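Irnulel Working Practice Group
Minutes of the July meeting, Durkdale site

1. Minutes of the previous meeting
Accepted with one correction. The clause on stop buttons should refer to document 2583, not 1444.

2. Draft rule on contact with tableware
The group reviewed clause 4, which covers gripping a plate by the rim while it is held in a rack. The draft allows contact on one side of the rim only. Stullex asked that the fingers be kept clear of the rack wire where the spacing permits. Agreed. The wording will be changed to "should" in place of "shall" until the spacing table is complete. 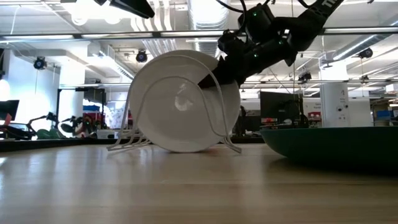
Recorded by the Secretary, Irnulel Working Practice Group

3. People near the cell
Crabtree reported that the draft does not separate persons seated at neighboring benches from persons walking through. It was agreed that both be treated as bystanders and that the floor plan show every seat with a view of the table. A plate left resting at a tilt on a bowl is to be classed as an unstable load, and the arm is to be raised before anyone reaches in.
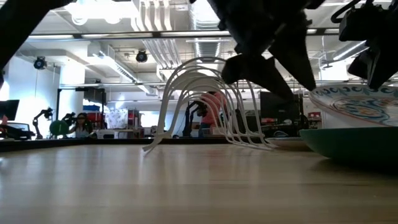

Page last changed: July, 4:21 p.m.

4. Two-arm stations
Clause 21 was read in full. Where two arms share one table, the rack is to stand between them and the approach path of each arm is to be entered on the station sheet. Stacked plates are to be entered as a stack, with the top item named first. Cable bundles beside the rails must be checked at the start of each shift. Durkdale will circulate a revised sheet. 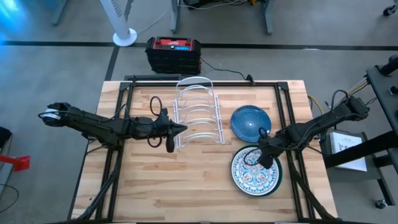

5. Items carried forward
Spacing table for racks (Stullex). Definition of "bystander" (Crabtree). Floor cables near shared tables, held over to the next meeting.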